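Noise Exposure at Shared Study Tables in the Drornby Library
Saron Bogale and Ingeborg Kälin
Submitted March 14, 2018

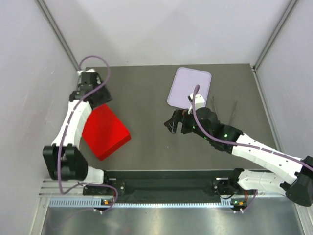
1. Background

The ground floor of the Drornby library was refitted in August. Carpet in the east half was replaced with vinyl tile and the tall shelving was moved upstairs. Students have since reported that the shared tables are harder to work at, mostly in the afternoon. This report measures the sound level at those tables and compares it with the two older study rooms, Wutby and Hedby, which kept their carpet.

2. Method

Readings were taken with a hand-held sound level meter set to A-weighting and slow response. The meter was placed on a tripod at seated ear height, one metre from the nearest wall where the room allowed it. Each reading was a 10 minute equivalent level (LAeq). We took 52 readings in total over four weeks, split between morning, early afternoon and evening. The meter was checked against a calibrator before and after each session, and the drift never exceeded 0.3 dB.

Reverberation time was estimated in each room by bursting a balloon and recording the decay. This was done before opening hours with the ventilation running. Background level from the ventilation alone was logged at the same time.

3. Results

The ground floor had the highest median level at 58 dB. Wutby was 49 dB and Hedby 47 dB. The spread on the ground floor was also wider, with single readings between 51 and 66 dB. The upper values all came from the early afternoon, when the café queue reaches the stairwell.

Reverberation time at mid frequencies was 1.4 s on the ground floor, 0.7 s in Wutby and 0.6 s in Hedby. The ground floor has a floor area of around 400 square metres, so the balloon bursts were repeated at three positions and averaged. The position closest to the windows gave a longer decay than the other two — we did not find out why.

Ventilation noise was 41 dB on the ground floor and 38 dB in both older rooms. It does not account for the difference during occupied hours.

4. Discussion

The change of floor covering and the loss of the shelving happened together, and our data cannot separate them. No measurements exist from before the refit. Occupancy was noted only as low, medium or high, which is too coarse for a proper correction.

Ceiling panels would be the simplest treatment to test. A quote from Mollah put a trial section over the stairwell end at $3000 installed. Moving the café queue barrier would cost far less and could be tried first, with a repeat of the early afternoon readings at the same table positions.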